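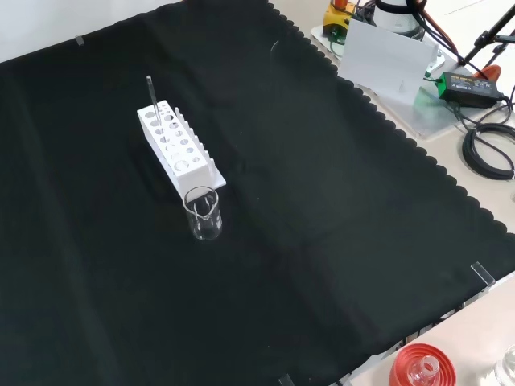

Photo: Natsumi Nakajima

Natsumi Nakajima has spent most of April trying to get a robot to put a glass rod into a rack and take it out again. She has two grippers to choose from, and she would like to have chosen by now.

"People assume the arm is the hard part," she says. "We settled the arm in a morning. The gripper has taken all month."

Nakajima works on bench automation at Penry, which prepares samples for water testing. She shares the job with Roman Czerwiński, who looks after the controllers and writes most of the code. The two candidates are the Brunau, a parallel gripper with flat metal jaws, and the Etov, which has soft fingers that bend round whatever they close on. Both bolt to the same wrist, and swapping them takes Czerwiński a few minutes with a hex key.

The test is the same for each. A white rack stands on a black cloth with a thin rod upright in it and a small beaker by its front corner. The gripper has to lift the rod clear, hold it over the beaker, and put it back in the hole it came from. They run it 100 times per gripper and write down every miss.

The Brunau missed three. "All of them were on the way back in," Nakajima says. "It picks up beautifully. Then if the rod is leaning a tiny bit, the jaws keep it leaning, and it comes down on the rim of the hole."

The Etov missed 41, and she thinks that number is unfair to it. Most of the misses came in one long run after lunch, when the fingers had started closing slightly late. Czerwiński traced it to a pressure setting on the controller that he had changed for a different job and left. They have not repeated the full run yet.

"I'd throw that result away," he says. "Natsumi wants to keep it in the report with a note."

"I do want to keep it in," she says. "Somebody is going to leave that setting wrong again, and it will be one of us."

Where the Etov did better was the beaker. Lifted by the rim, it stayed level, and the fingers did not mind which way the spout was pointing. The Brunau needed to be told. If a jaw landed on the spout, the beaker twisted as it came up, and twice Czerwiński stopped the arm by hand before it could go any further. He has since added a check that looks for the spout first, which makes each pick slower.

That check depends on the camera, and the camera had its own troubles. They began on the bare bench top, which is pale, and the software could hardly find the glass at all. Czerwiński tried moving the lamp, then tried a second lamp. Nakajima brought in a black cloth with a scalloped edge and clipped it down with clear tablecloth clips.

"It was in a drawer at home," she says. "The edges of the beaker catch the light and the cloth behind them stays dark, so the camera has something to work with. Roman wanted to order proper matting. I said we could try the cloth until it came. I don't think he ever sent the order."

He says he did not.

The cloth has folds in it, and the depth readings shift a little where it lifts off the table. They have stopped ironing it. The arm approaches from above and the rack stands on a flat base, so a crease near the middle makes no difference to the rod test. It may matter when they move on to things lying flat, such as pipettes and loose caps.

Asked which gripper she would buy if she had to sign for it on Monday, Nakajima says the Brunau, with the tips covered in something softer. Czerwiński would take the Etov and spend the time on the controller. They have asked the Fato workshop, which makes their brackets, for a set of rubber-faced jaws to try on the Brunau, and the next round will wait for those.

"Same rack, same rod, same beaker," Nakajima says. "If I change anything else we'll be arguing until the summer."

The rod, she adds, is the original one. They have broken two beakers.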